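Pre-purchase walk-through: laundry cell, Gedcombe site
Checklist with my comments, for the Flultcombe equipment budget

I've used the same list we ran for the kitchen cell, with my remarks typed in under each item. Pass, Fail or Query goes first, then me rambling. If you only care about the dollars, skip to section C.

SECTION A. FLOOR AND ACCESS

A1. Floor level and clear of trip hazards in the working area
PASS. Smooth grey floor, easy to sweep. I put the spirit level down in four spots and was happy with all of them.

A2. Cables restrained and away from moving joints
QUERY. The teal connectors seat firmly, but I'd like proper clips on the cable runs before we sign for a second cell. Clips are cheap! Please don't let anyone quote us for a custom harness again.

A3. Basket position marked
FAIL. No tape on the floor. The basket wants to sit right under the washer door, and if it wanders a hand's width the clothes end up on the floor. Tape it, colour doesn't matter.

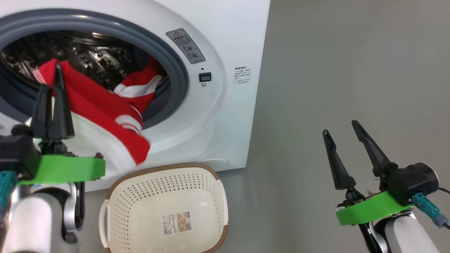 A4. Emergency stop within reach of the operator's chair
PASS, just. I could hit it sitting down, but I've got long arms. Budget for a second one on a lead.

SECTION B. ARMS, GRIPPERS AND MACHINE

B1. Gripper fingers free of burrs and sharp edges
PASS. Ran an old pair of stockings over every finger (my own method, works a treat) and nothing snagged.

B2. Finger wear
QUERY. The supplier's sheet from Oprea says to swap fingers every 300 hours. Our log isn't good enough to say where we're up to. I've put spares in the budget and started a tally sheet by the door.

B3. Green mounts tight, no cracking
PASS. Checked with a torch and a fingernail. These are plastic, so I'd keep a printed set in the drawer. If one goes we lose a whole arvo.

B4. Door gasket undamaged after unloading trials
PASS. I was expecting nicks in the rubber and didn't find any. Keep checking it weekly all the same, a torn gasket means water all over the floor and that's a much bigger conversation.

B5. Warning labels on the washer in place and not covered
PASS for in place. QUERY for the language: the printed block on the front is in Chinese and half our operators can't read it. Get a translated card made up and stick it on the wall. I've allowed $7 for laminating.

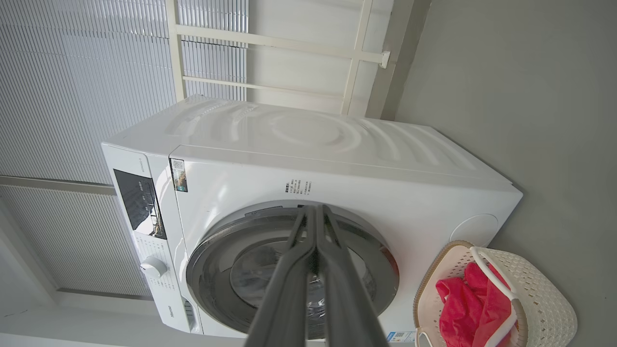
Page last changed: August, 4:20 pm (section C figures redone)

B6. Contact with the door glass
QUERY. I want a written force limit for any work close to the window. Ilter's software has a setting for it but the number on our copy was blank, so I couldn't tick it.

SECTION C. WHAT I'D BUY

C1. Spare gripper fingers, two sets. $1391 delivered. Yes, I winced too, but the lead time is dreadful and I'd sooner have them on the shelf.

C2. Second emergency stop and lead. Just over $100.

C3. Second washer, same model as the Hisense we've got. Hold off. I know Flultcombe is keen, but if the model changes even slightly, the door height moves and we're teaching the whole job again. Get the current one through a full month first.

C4. Baskets. Settle on one type please. Different rims and handles are a pain for planning the grasp, and they don't cost much to standardise.

Re-inspection once A2, A3 and B6 are sorted. Bring the tape.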